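Stolstead Public Library has a summer reading program for adults and I have, against advice, signed up. A thread. 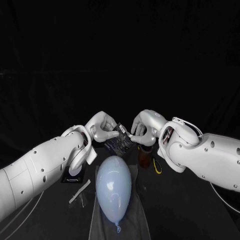 Two robot hands holding a black packet

1/ The rules: read 9 books before the end of August, write each one on a paper log, turn in the log, get a tote bag. I own more tote bags than pants. I want this one badly.

2/ The building is still closed, so it's all curbside. You request the book online, wait for the email, park in a numbered space and call the desk. Then a cart rolls out and everybody backs away from it like it's ticking.

3/ My first book was a 1000-page novel about a family of salt merchants. I picked it because I wanted to look serious to the person who packs the bags. The person who packs the bags has never mentioned it.

4/ Day one of salt merchants: 56 pages. Felt great. Told my sister I was "back into reading." Used a voice when I said it.

5/ Day two: four pages, and two of those were a family tree.

6/ There are three men named Piton in this book. A grandfather, a nephew, and a guy who runs a ferry and may or may not be the nephew. The family tree is no help. The family tree has a Piton on it with a question mark.

7/ Someone is going to reply that I should take notes. I did take notes. They say "ferry Piton = bad??" and then a phone number for a gutter company.

8/ Switched to mysteries on the grounds that 9 is 9 and the log doesn't have a column for effort.

9/ Mysteries so far: one bakery, one lighthouse, one bakery inside a lighthouse. The last of those was the best book I've read all year and I will be taking no questions.

10/ For anyone asking, audiobooks count. I called to check. I then called again to ask if it counts at double speed. There was a long pause and the answer was "we'd prefer not to know."

11/ So I listened to a whole history of the umbrella while walking laps of the Meijer parking lot. 17 laps gets you to the invention of the folding kind. A cart guy has started nodding at me.

12/ Things I learned from the umbrella book: men in England used to get yelled at for carrying one. Things I did not learn: why mine flips inside out if a bus goes by on the next street.

13/ My hold on the second lighthouse bakery book came in and I missed the pickup window, so it went to the next person in line. I hope you're enjoying it, whoever you are. I hope you find out it was the sister-in-law. (I don't know if it's the sister-in-law. It's always the sister-in-law.)

14/ July 29, 2020, for the record, is the day I returned the salt merchants unfinished. It went into the book drop with a sound like somebody falling off a porch.

15/ Yes, I'm counting it. I read more pages of that thing than there are in both bakeries put together. The log says "books read" and I feel the tense is open to debate.

16/ Also still on my nightstand: a library book I checked out in March, before everything shut. It's called Learning to Finish What You Start. I'm on chapter two – the due date keeps getting moved and so does my bookmark, though mostly because the cat sits on it.

17/ Current standings, mine: five done, one disputed. My neighbor across the street is also doing the program and is on her second log. She reads on her porch, facing my house. I've started carrying a book out to get the mail.

18/ Book seven is going to be poetry. Thin poetry. I asked for "something slim" and got a collection called Vurano, all of it about one lake, in every kind of weather. The one about fog is two lines long and I've read it eleven times, which the log also has no column for.

19/ It's a good poem, by the way. Annoyingly good. I copied it onto the back of the gutter company notes and stuck it on the fridge.

20/ Several people want to know what the tote bag looks like. It's canvas and it says STOLSTEAD READS on the side. There's an owl. The owl has glasses. Please respect my privacy at this time.

21/ Update: my sister has asked to borrow the salt merchants when it gets back on the shelf. She says it "sounds like her thing." If she finishes it I'm moving.

22/ Update to the update: she put a hold on it and she's first in line. There is no second in line.

23/ Anyway, if you've got a short one you loved, leave it in the replies. Under 200 pages, no ferries. Large print is fine, I'm not proud.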